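Learning to cook in a language I did not grow up in

11 June 2026

When I moved to Flotthorpe I thought the difficult thing would be the weather or the telephone. The telephone was difficult, yes. But the thing that made me feel most like a stranger was a recipe for soup.

It was in a small book I bought for 40 cents at the market in Prendley. The first line said to "sweat the onions." I knew sweat. I had learned it from a doctor. I stood in my kitchen with an onion in my hand and could not imagine what was wanted from us. The second line said "until translucent," which I did know, from school, where we had it in a text about jellyfish. So the hard word was easy for me and the easy word was hard, and this has been my experience with English ever since.

I come from a house where no recipe was ever written. My mother said "enough salt" and "until it smells right," and in my own language these are complete instructions. In English I wanted to be exact, so I followed every line as if it were a contract. If the book said to cook for 22 minutes, I took out the pan at 22 minutes, even when the food was clearly asking for more time.
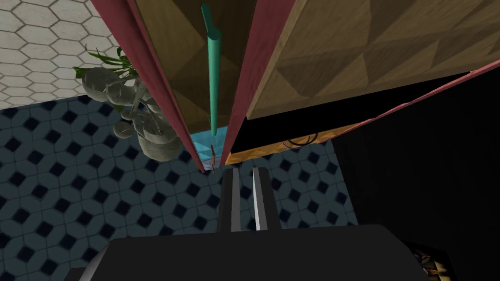 My neighbor at that time was Montri Chareonsuk, who had come from much farther away than I had and whose English was much better than mine. He had a notebook with a green cover where he wrote only verbs. Fold, whisk, simmer, score, baste, rest. He had 338 of them when I met him, with a number beside each one. He told me that nouns you can point at in the store, but a verb you must see somebody do.

I started to go to his kitchen in the evenings. He cooked and said the verb at the same time, a little too loud, like a teacher of small children. "Now I am folding!" Then I had to do it and say it too. I was shy about this for perhaps a week. "Score" I remember because I knew it only from football, and I waited politely for the joke while he cut lines in the skin of a duck.

Some words we never solved. "Season to taste" still seems to me a sentence with something missing. Whose taste? And "a knob of butter" made us both unhappy, because a knob was what we had on the doors. Montri wrote to his cousin in Wiriya to ask how big it should be, and she answered that she had always used margarine.

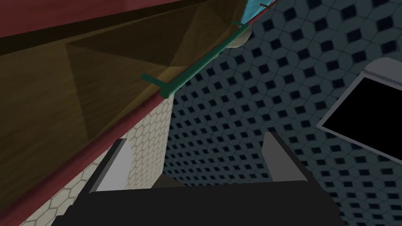 Kitchen words were the other half of the problem, the words for the room itself. In my language one word covers a cabinet, a closet and a wardrobe, and you understand from the room which one it is. In English I said for a long time "the closet over the stove," and people smiled and opened the right door anyway. Even one cabinet is full of small words. Take the wooden one here, seen from underneath: I would have called all of it "wood" and been satisfied, but there is a panel, and the panel is recessed, and the lines in it are called the grain, the same word as for rice and wheat. I learned grain in this meaning only two years ago, from Khurram Sial, who repairs furniture and was surprised that I asked him what kind of cereal he was talking about.

Khurram does not cook from books at all. He grew up speaking three languages and says he counts in one of them, argues in the second and cooks in the third, and he would not tell me which was which. I tried to find out by listening when he made lentils at our place, but he only hummed.

These days I write my own recipes down, in English, for my daughter, who does not read my language well. It is slow work. My mother's dumplings took me about 40 evenings, and I am still not happy with the part about the dough. I wrote "until it feels like an ear lobe," because this is what my mother said, and my daughter put a question mark next to it in pencil. Then she touched her ear, and then the dough, and she erased the question mark.

The next one will be the plum cake my aunt used to bake when we visited her in Gollar. I have the list of what goes in it, but I am missing one verb – the thing she did with the back of the spoon just before it went in the oven. It is not press and it is not spread. If you know it, please write to me.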